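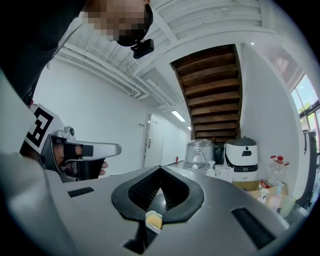
Hallways get the worst of everything. Worst light bulb, leftover paint, the rug that was too ugly for the bedroom. And then we wonder why the whole house feels like a mess when you walk in.

I've wanted to write this since August and kept putting it off, so it's going up tonight, unpolished. My position: tidy the hallway first. Before the kitchen. Before the living room. Even if company is coming and the kitchen is a disaster.

Most advice goes the other way. Start in a corner, start with a closet, start with the sink. The sink people are very loud. Zuzanna Śliwiński is a sink person and we've been arguing about it for years, mostly by text, mostly while one of us should be doing dishes. Her case is that a clean sink puts you in the mood for the next job. Fine. But to get to my sink I have to step over two backpacks, a soccer ball and whatever came in the mail, and by then my mood is pretty well set.

Everything in a house travels through the hall. Laundry goes down it, groceries, kids, the vacuum. If it's blocked, every other chore takes longer and you put half of them off. I will carry a full basket of towels past a pile of shoes for a week, kicking the shoes a little farther each day, before it occurs to me to bend over and deal with the shoes.

Then the small stuff. This is where I get worked up. Big things in a hallway get moved because you can't get by them. Small things stay for months. Bottle cap, hair tie, one block, the plastic clip off a bread bag. You see it, you think "I'll get that on the way back," and you come back with your hands full. I had a game piece sitting against the baseboard outside our bathroom for so long that I swept around it. Swept AROUND it. With a broom. In my hand.

So, a rule. If you see a small thing in the hall, pick it up now and it goes in a bowl. Doesn't matter what it is. Don't stop to decide where it lives, that's how you end up sitting on the floor of the kids' room at 9:40 sorting markers. Bowl. Empty the bowl when it's full.

Bheki Van Wyk says a bowl is just a junk drawer with no lid and he's right. I'd still take it over stepping on a block barefoot in the dark.

Now furniture, and here I'm going to annoy people. Get it out. The skinny table, the bench, the little stool with a plant on it. I had a 72 inch bench from Zaltuvberg, paid $310 for it, lovely thing, solid. The idea was we'd sit on it to take our shoes off. In 2 years I think one person sat on it and that was Tumelo's father, who had a bad knee and was waiting for a cab. The rest of the time it held coats. Under the coats, bags. Under the bags, God knows — a library book, I do know about the library book, I paid for it.

A flat surface in a hallway fills up. I've never seen one that didn't. Hooks are better, a few of them, and low ones if you have kids. Busisiwe Lekota put hers at about elbow height for a seven year old and her kids hang up their jackets. Mine throw them, becuase the hooks are up where I can reach them. My own fault. Drill is in the garage. Haven't done it.

I should be fair to the bench people. If your hallway is wide, or if somebody in the house needs to sit to get their shoes on, keep the bench. Obviously. Same goes for a rail or a solid chair or anything a person leans on. I'm talking about the furniture we buy because the wall looked bare. A bare wall is okay! Let it be bare. Hang a picture if it bothers you.

Storage systems, no. Jeltico makes a shoe tower that Trí Bùi swears by, and in his apartment it looks terrific, but he owns four pairs of shoes and would be tidy with a cardboard box. We tried the Mudgway baskets. The baskets filled with single gloves and we stopped looking in them.

And light. Put a decent bulb in. Half of what's on the floor is there becasue you can't see it. Ours was so dim I thought the floor was brown. It is, but lighter.

Zuzanna read a draft of this and wrote back that a hallway is easy since there's hardly anything in it, so of course it feels good to finish one, and that this proves nothing about the order of anything. Maybe so. I'd say easy is a fine reason to go first. Ten minutes with a broom and the bowl, then walk to the kitchen with both hands free and do the sink.

Have to stop here, there's a load of towels in the dryer and I can hear somebody rolling that soccer ball down the hall.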